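1/ I volunteered to move toads across a road at night and now I have opinions about drainage. A thread, for which I apologize in advance.

2/ Every November rain, the toads on the Brostbridge side decide the pond on the other side is better. It's the same pond. I've looked at both. One has a shopping cart in it and that's the one they want.

3/ Between the ponds is Prosinstead Road, 520 feet of it with no streetlights and a speed limit that people treat as an opening offer.

4/ So we stand there in reflective vests with buckets. You pick up the toad, you carry the toad, you put down the toad. The toad pees on you at some point during this. The training session was 14 minutes long and most of it was about the pee.

5/ Our crew lead is Birute Paju — sorry, Birutė, I have been corrected on the dot and will get it right from now on. Birutė can hear a toad over a running truck. I once stepped around a "toad" for half an hour and it was a glove.

6/ The county wildlife office did put in a tunnel. It's a good tunnel! Concrete, nice damp floor, fencing on both sides to steer them in. It's also uphill of where the toads cross, so on a wet night the tunnel gets leaves and the road gets toads.

7/ Piret Mets went to the planning meeting with a hand-drawn map of where they really cross. She was told the tunnel was sited using a model. She asked whether the model had been out there in the rain. It's in the minutes as "a question was raised."

8/ To be fair to the county, they have agreed to extend the fence downhill. To be fair to the toads, they don't read the newsletter.

9/ Things people have yelled from cars so far: "What are you looking for?" "Is it money?" "Get a job" (I have one, I'm just wet). One man pulled over and helped until after midnight in dress shoes. I think about him a lot.

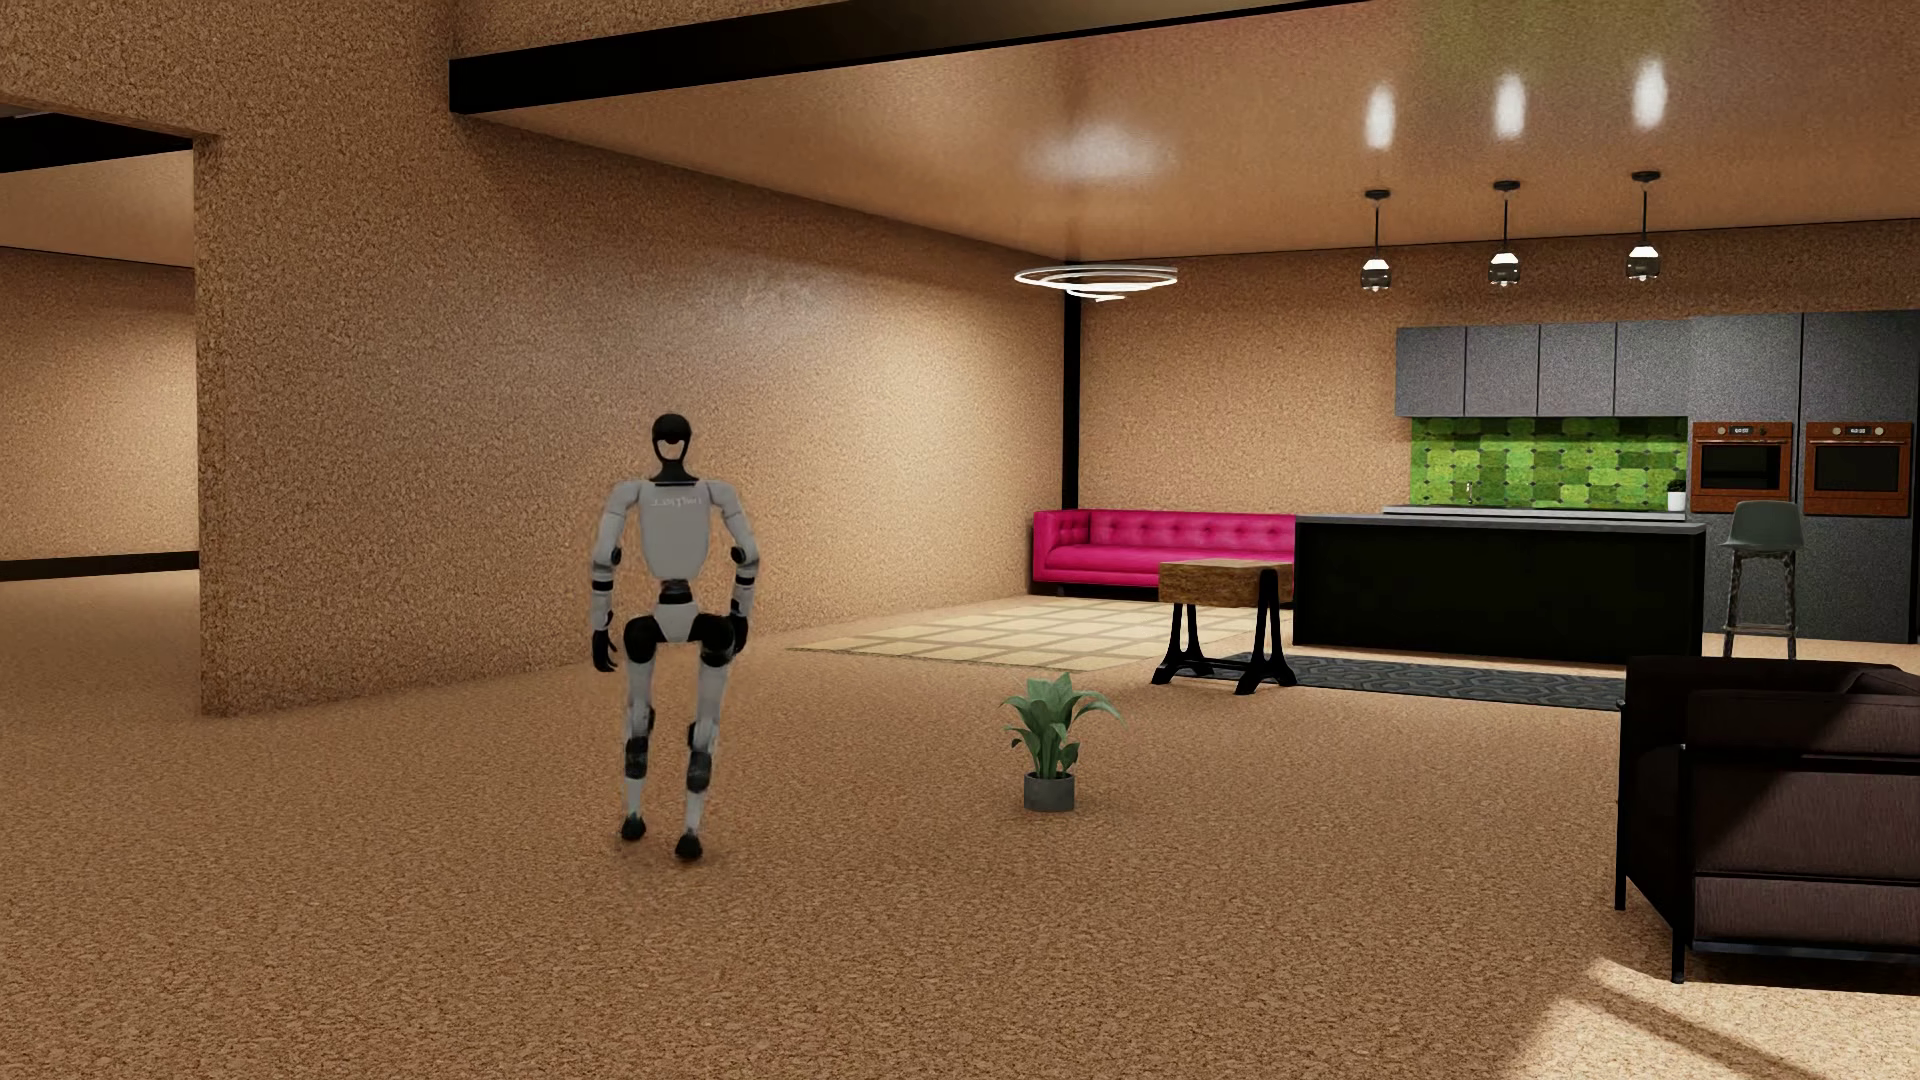
10/ Anyway, the fence. The first 2 sections went up last week and we walked the line with flashlights at 7 p.m. to see if anyone was using it. One salamander was. It was going the wrong way, but with real confidence.

11/ Žydrūnas Ozoliņš says you have to give a new fence a couple of seasons before you judge it. Žydrūnas also says that about his truck.

12/ If you drive Prosinstead after dark when it's raining, please go slow past the culvert. Small lumps that look like leaves may have plans. The people in vests would also like to live.

13/ And if you want to help, bring a bucket with a lid, rubber boots, and clean wet hands. No bug spray or hand lotion, it's bad for their skin. Mine is ruined and I'm told that's fine.

14/ It's raining now. I can hear it on the gutter. Going to find my other boot.

38 comments · 211 shares

More from this author
The heron is back and it's not sorry
What I learned from putting up one owl box, badly
A raccoon has opened the "raccoon-proof" bin

Contact · Copyright the author · Back to top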